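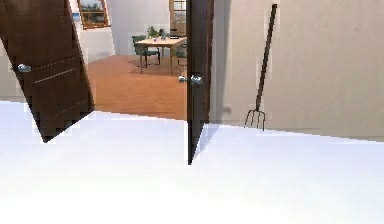 Dark brown doors in a computer rendering.

The open house that never closes

Virtual walk-throughs were meant to save buyers time. Our writer has her doubts about who is saving what.

By Dragica Ionescu
June 19, 2022

The listing said the third bedroom would suit "a growing family or a busy home office." I went through it twice on my laptop, spinning around with the arrow keys, and thought it looked fine. Then I drove out to Skindstead and stood in it. With my arms out I could very nearly touch both walls, and I am not a tall woman.

I hadn't been lied to, exactly. The agent was cheerful about it. The measurements were on the second page of the floor plan, she said, and the floor plan was a download at the bottom of the listing. So it was. I had looked at the pretty thing and skipped the dull one, and I suspect that is how the pretty thing earns its keep.

Sellers are now being told they can't do without a virtual tour. Gestotance, one of the companies that makes them, charges $521 for its basic package and a good deal more if the house hasn't been built yet, in which case the whole place has to be drawn from plans. Its brochure promises buyers "the confidence to commit." I asked the company what that confidence was based on. I was sent another copy of the brochure.

To be fair, there are people for whom these tours are a real help. If you're moving across the country for work, or you use a wheelchair and want to know about the step at the back door before you waste a Saturday, a rough look at the layout is worth having. I have no quarrel with any of that. My quarrel is with the idea that it counts as seeing a house.

A house has a smell. It has a neighbour with a leaf blower, a tap that shudders, a bus that goes by the front window. It has a temperature on the shady side in the afternoon. The tours leave all of this out, and the ones drawn from plans leave out even more, such as the hydro pole that will stand at the end of the driveway.

Marlene Fehr bought that way in October. Her townhouse was part of the Trollow development, 80 units on what used to be a market garden, and she signed after three evenings of clicking through a model on her son's computer.

"I knew the colour of the kitchen before I knew which way it faced," she told me. It faces the garbage enclosure. The model had shown a soft grey glow through the window, the sort of light you get nowhere on earth, and she'd taken it for sky.

She doesn't call herself cheated, and she was a bit impatient with me for fishing. The roof is sound and the furnace works. But she has had to get rid of a dining table that had been her mother's, after the movers tried it at every angle in the front hall. In the model the hall had seemed generous. There was nothing in it, of course. There never is.

Empty rooms are hard to judge at the best of times. Take away the radiators and the light switches and most of us have nothing left to measure by. Put in a computer-drawn sofa and you are trusting whoever picked the sofa. I'd like to see a rule that any furniture shown be the size of furniture you can buy, with the widths printed beside it. The industry people I put this to were polite and did not write it down.

Angelovski, the small agency that handled my own sale years ago, still doesn't offer tours. It offers a tape measure, on loan, and a person who unlocks the door and goes to stand in the yard. It loses some clients over this. A seller with a $1000 marketing budget wants to see something for it, and a tape measure doesn't look like much on a screen.

I went to one of its showings last month, a plain brick bungalow with 16 people shuffling through in their socks. A man lay down on the bathroom floor to look under the vanity. Two sisters argued in the basement about whether the damp was old damp or new damp. Somebody ran every tap.

The bungalow sold that week. I asked whether the buyers had complained about having no virtual tour, and was told they'd asked for one thing, a second visit, after dark, to hear the upstairs of the place next door.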